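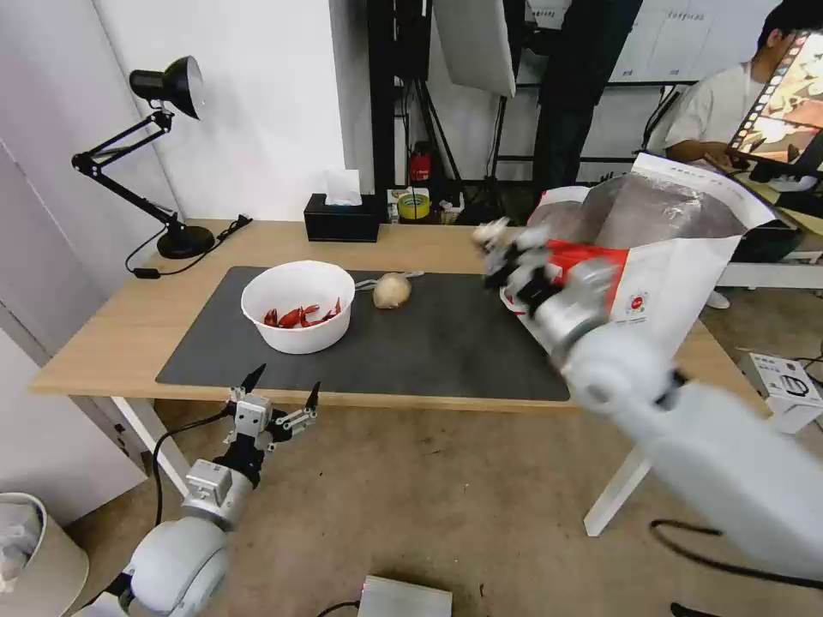
Graça Coelho
2025-08-18
4 commentaires

Bonjour à toutes et à tous,

Je réponds à Jerome sur le rangement des courses, avant que le fil ne parte sur autre chose.

> Jerome Galang a écrit :
> Chez nous les piments finissent toujours au fond du sac avec le reste. Au bout d'une semaine j'en jette la moitié. Est-ce que vous les sortez tout de suite ? Et l'ail, vous le mettez au frigo ou pas ?

Oui, je les sors tout de suite. Les piments rouges vont dans un bol blanc, sans couvercle, posé à gauche sur le tapis gris de la table. On voit d'un coup d'œil s'il y en a un qui s'abîme. Si je ne les cuisine pas dans les 4 jours, je les passe au congélateur, entiers, avec la queue.

Pour l'ail, pas de frigo chez moi, il germe. Je le laisse à l'air, à côté du bol. 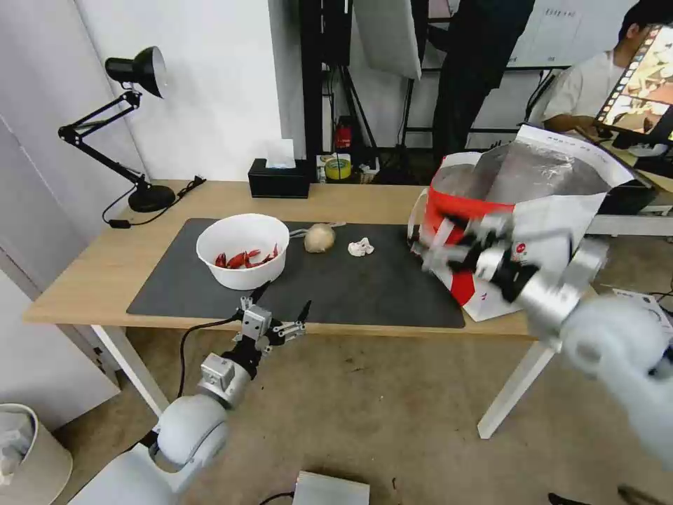
Le sac de courses reste debout à droite jusqu'à ce qu'il soit vide. Avant je le couchais et il y avait toujours quelque chose qui roulait par terre. Je ne le jette pas non plus, il repart avec moi la fois suivante. Celui que j'ai en ce moment, rouge et blanc, tient depuis janvier.

Un mouchoir en papier au fond du bol aide si les piments ont été rincés. Shiela met du papier absorbant plié en deux, ça revient au même. Il faut le changer le lendemain.

Consolacion demandait aussi pour le séchage. J'ai essayé au four, porte entrouverte, et l'odeur est restée deux jours dans la cuisine. Je ne recommencerai pas. Danilo les enfile sur un fil de coton et les suspend, il compte 15 jours. Danilo, tu les piques dans la queue ou dans la chair ?

Pour la commande groupée chez Fajardo, je prends la même chose que la dernière fois, plus deux têtes d'ail.

Graça

1 176 vues · 15 partages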